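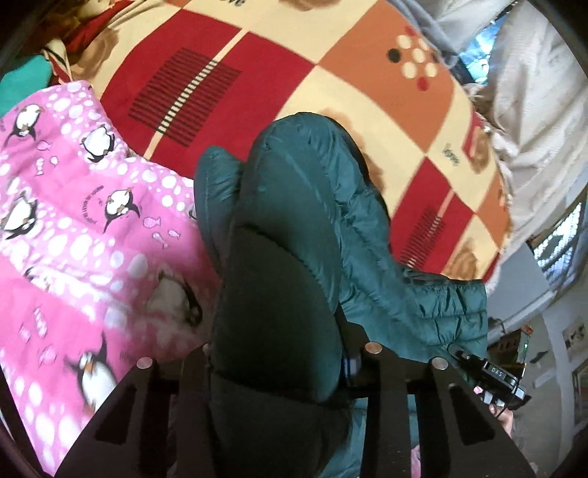
Teal quilted jacket and penguin fleece blanket, on a checkered bedspread.

Laundry and Folding Assistant, part-time
Komadico Home Services, Sasov
Posted 13 October 2018

Komadico looks after the washing, folding and putting away for households in Sasov and Cestotlow. We need 2 assistants to start in December, when the winter coats and heavy bedding come out of storage and most of our clients ask for extra visits.

You will work in clients' homes, mostly in bedrooms and laundry rooms. Each visit lasts half a day.

The work
Sort clean clothes and bedding by person and by room.
Fold blankets, sheets and towels to the sizes on the client's card.
Hang or fold jackets. Padded jackets are zipped up first, sleeves laid in, and never pressed flat under other things.
Read the care tags before anything goes in the wash. If a tag is missing or worn, set the item aside and ask.
Make the beds and put everything back where the client keeps it.
Note any stains, tears or missing buttons on the visit sheet.

Children's blankets and soft toys go back on the same bed they came from. Please take this seriously. We get more calls over a misplaced blanket than over anything else.

What we ask for
You can lift a full basket and carry it up a flight of stairs. You are tidy, on time and comfortable working in other people's homes. Experience in a hotel, laundry or care home is useful but we will train you. Some homes have cats or dogs, so tell us about any allergies when you apply.

Pay and hours
60 per visit, paid every second week. Travel between Sasov and Cestotlow is paid separately. Most assistants do three or four visits a week. There is no weekend work.

Training is two paid half days with Odair Rocha at our Pringle Street workroom. Aprons and visit sheets are supplied. Wear flat, clean indoor shoes.

To apply
Send a short letter with your phone number and the days you are free to Emanuel Matei at the Komadico office in Sasov, or drop it off at the front desk. We will ask for two references before your first visit. Applications stay open until both positions are filled.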